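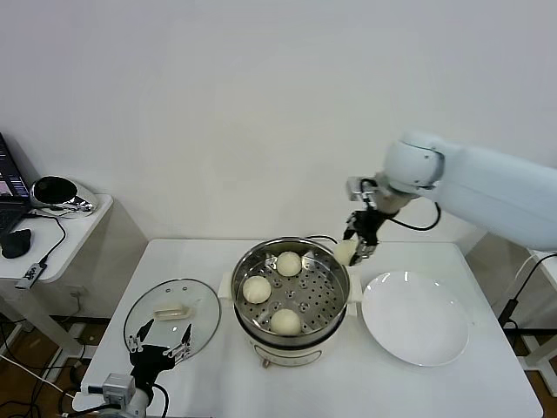
Steam Bun Station: Countertop Steamer Check
Sallham Community Kitchen, bench 2

Run through this sheet before the first batch and again when the last buns come off. It takes a few minutes, and then you get to make steamed buns, so it's time well spent! Mark each line OK, FIX or N/A. Comments from the June check are included so you can see the kind of detail we love to get.

BEFORE SWITCHING ON

1. Table is level, dry and doesn't rock.
OK. Pushed down on all four corners and it stayed put. Lovely solid table.

2. Pot stands well back from the table edge, both side handles easy to reach.
OK.

3. Cord and plug undamaged, cord not hanging where a hip or an apron string could catch it.
FIX. Cord is in great shape, but it was draped over the front. Rerouted to the back and clipped. Please keep it there.

4. Water between the two lines inside the base.
OK. Filled from the blue jug. Much quicker than carrying the pot to the sink and back.

5. Steamer tray sits flat, every hole clear.
FIX. Old dough in a few holes near the rim. A soft brush and warm water got it all out, and the steam came up beautifully even afterward.

6. Lid handle tight, glass free of chips and cracks.
OK. Ran a dry cloth around the rim, no snags. Handle screw given a quarter turn.

LOADING AND STEAMING

7. Buns spaced with room to swell.
OK. Four to a tray is comfortable for the big round ones. We tried five and two of them stuck together (still delicious, but not pretty).

8. Lid laid flat on the table when it's off, on the opposite side from the serving plate.
OK. This setup works so well! Lid on the left, plate on the right, and you never reach across the steam for either.

9. Lid opened away from the face, mitts on.
OK. Reminder for new people: tip the far edge up first and let the steam roll out the back.

10. Plate clean, dry and next to the pot before the lid comes off.
OK. The wide-rimmed white plates are the best we have for this. Plenty to hold on to.

11. Center of one bun checked with the probe before serving.
N/A for plain buns. For filled ones we want 165°F or over. Rinse and wipe the probe between batches.

AFTER THE LAST BATCH

12. Switched off, unplugged, left 13 minutes before anyone lifts the tray.
OK. Use the wall timer.

13. Base emptied and wiped, never put under the tap.
OK. A little scale on the bottom. Diluted vinegar next time, please.

14. Tray and lid dried and stored apart.
FIX. Found the lid stacked wet on the tray. The Ceka rack has a free slot that fits the lid perfectly, so let's use it.

Overall: ready to use. Three small fixes, all done on the spot. Sheet 151 goes in the green binder by the door.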